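3.2 Materials and wash procedure

Cotton towels were bought new from a single supplier in Wilgate and divided between the two laundries taking part, Whitcombe and Akbridge. Each towel was marked at one corner with a stitched number and washed once before the trial to remove finishing agents. Water hardness differs between the two towns, so both sites used the same powder at the dose given by Pellegrini and Quinlan for hard water.

A full cycle was one wash at 40 degrees, one spin and one period of drying. Half of the towels at each site were dried on a line indoors and the other half in a tumble dryer. Towels were taken out for testing after every 25 cycles, up to a total of 90, with the last test made at the end of the series. 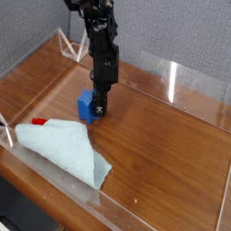 Figure 4. Light blue cloth towel lying folded over itself on a wooden tabletop.

Absorbency was measured by the sinking time of a cut square placed flat on still water. Stiffness was scored by hand by Cosgrove and Katene, who worked separately and did not know how a towel had been dried. Where their scores differed by more than one point, the towel was scored again the next morning and the second pair of scores was kept.

Line-dried towels were stiffer at both sites from the first test onwards. The difference was larger at Akbridge, where the drying room was unheated during February. We return to this in Section 4, together with the loss of loop pile in the tumble-dried group.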